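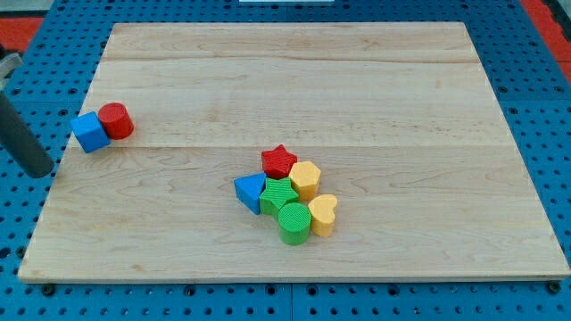
Apolline Barbier had been measuring windows for Tessier & Daughter for so long that she could tell a crooked reveal from across the street, and she had a habit, which her late father had also had, of touching the wall beside a window before she touched the window itself, the way you might pat a horse before looking at its teeth. She made blinds and curtains and, when the customer could be talked into it, proper folding screens with linen stretched in the panels. The workroom was at the back of the shop, down two steps that everybody forgot, and it smelled of glue and steam. On the morning the letter came she was at the bench, looking at a pale board with long straight grain, and a blue cube and a red cylinder were sitting together on the left side of it, snug as two old ladies on a bus. She read the letter leaning against the sink, and then she read it again with her glasses on.

It was from Lucienne Gaillard, out at the big house on the Brullent road, and it was written in the kind of handwriting people used to be rapped on the knuckles for not having. Madame Gaillard wanted the east room done. She wanted blinds, or curtains, or whatever Apolline thought best, and she wanted the room dark.

"Dark how?" said Valentin Lemaire, who did the fitting and drove the van. "Dark for sleeping, or dark like a cellar?"

"She doesn't say. She just says dark, and underlines it."

"That room gets the best light in the valley," said Valentin, who took such things personally.

They drove out after lunch with the sample books sliding around in the back. It had rained in the night and the lane was soft, and Valentin took it slowly, talking the whole way about a roller mechanism from Geser that he had never trusted and never would. Apolline let him talk. She was thinking about the east room, which she had been in once before, when she was a girl carrying the tape for her father. She remembered three tall windows and a piano, and a younger Madame Gaillard standing with her back to all of it, laughing at something her father had said. Her father had not been a funny man. It had stayed with her, that laugh.

The piano was still there. Madame Gaillard was in a chair beside it with a blanket on her knees, smaller than her handwriting.

"You're the daughter," she said.

"I am."

"He put up the shutters your mother hated."

"He took them down again, too," said Apolline, and the old woman looked pleased, as if a password had been given.

So Apolline patted the wall and got out her tape, and Valentin held the other end and called the numbers back to her. The first window was square and true. The second was out by the width of a pencil, the way it had always been; her father had grumbled over it all through supper. The third looked onto the garden, where a pear tree had grown so close to the glass that its leaves brushed the pane whenever the wind got up. The light came through it green and moving and went all over the floor, and over the piano lid, and over the blanket.

"That's a lovely thing to have outside a window," Apolline said, before she could think better of it.

"My husband planted it," said Madame Gaillard. "I can't read with it. It jumps about on the page. I sit down with a book at 10 and by the time I've found my place the sun has come round and everything is wriggling." She picked at the blanket. "And I find I look at it too much."

Valentin went out to see about something in the van. He was good like that.

Apolline sat down on the piano stool and opened the heaviest of the books across both their laps. She showed her the blackout cloths first, because they had been asked for, the charcoal and the navy and a brown like wet bark. Madame Gaillard rubbed each one between her finger and thumb and said yes, very sensible, yes. Then Apolline turned on to the linens, without saying much about it. There was an oatmeal one from Lenow that she'd always been fond of, with a slub in the weave, and she held it up toward the third window at arm's length. The leaves came through it as a kind of soft shifting, like someone walking past in another room.

They both looked at it for a good while. Apolline's arm began to ache.

"You'd still know it was there," said Madame Gaillard.

"You would. But I think you could read."

"And if I wanted to look at it properly?"

"There'd be a cord on the left side. I'd hang it low, so you could reach it from that chair."

The old woman turned back to the charcoal, and forward again to the linen, and then she asked what it would cost. Apolline told her 800 for the three, fitted, and she nodded as though it were the price of a cabbage, and asked whether the young man outside would like some cake.

He would, as it happened. He had 2 slices, standing up so as not to get crumbs on the chairs, and told her everything that was wrong with the Geser mechanism, and she listened with great attention and asked him questions. Apolline wrote up her figures at the end of the piano, and beside the middle window she put a little pencil mark to remind herself of the lean, in the same place on the page where her father used to put his.

"When will you come?" Madame Gaillard called after them from the door.

"The cloth takes a while. I'd say October."

"The pears will be down by then," she said. "Bring a basket."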